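Candiddale Study Rooms: walls and tables finished

Work on the study rooms at Candiddale is complete and the rooms are back on the booking sheet. The notes that follow are for members who asked what was done and how the surfaces should be looked after. Iresha Ekanayake drew up the specification and Vasanthi Liyanage supervised the work.

Walls. The old gloss was rubbed down, filled where the coat hooks had been and given a coat of primer. The finish is a grey-beige matt from Hemden, applied in 2 coats with a short-pile roller. Matt was chosen to cut the glare that readers had complained of in the afternoons. It marks more easily than gloss and cannot be scrubbed. Dust it with a dry cloth, and treat finger marks with a damp one, working from the outside of the mark inwards.

Joints. Wall sections meet at a plain vertical joint, left without a cover strip. The joint should not be filled or painted over, as the sections move slightly when the heating comes on in the autumn and filler will crack out within a season.

Tables. The white tops came from Dumodeo and are set tight against the wall, with no upstand. Please do not pull them forward to reach a dropped pencil – the fixings are light and will work loose. Ask at the desk and we will fetch a reaching stick.

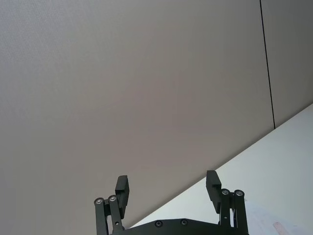
Candiddale Newsletter, Issue 20, page 3

A white top and a sheet of white paper are close enough in tone that papers are easily left behind. Readers should check the table before leaving. Anything found goes into the tray at the desk and is kept until the end of the month.

Inks and crayons. Red and pink are the worst for staining a pale surface. Put a spare sheet under your work if you are using felt pens. Fresh marks generally lift with warm water and a little washing-up liquid. Older ones should be reported and left alone; scouring powder dulls the surface and the dull patch then holds dirt.

Fixing things to the walls. No tape, putty or pins, please. Notices go on the board in the corridor, and the Bhattacharjee map collection will be shown on free-standing screens as before.

Cost. The work came to about £3000, including the tables and the disposal of the old ones. The corridor will be painted to the same specification in August, when one study room at a time will be closed. Bookings already made for that month will be moved to whichever room is open.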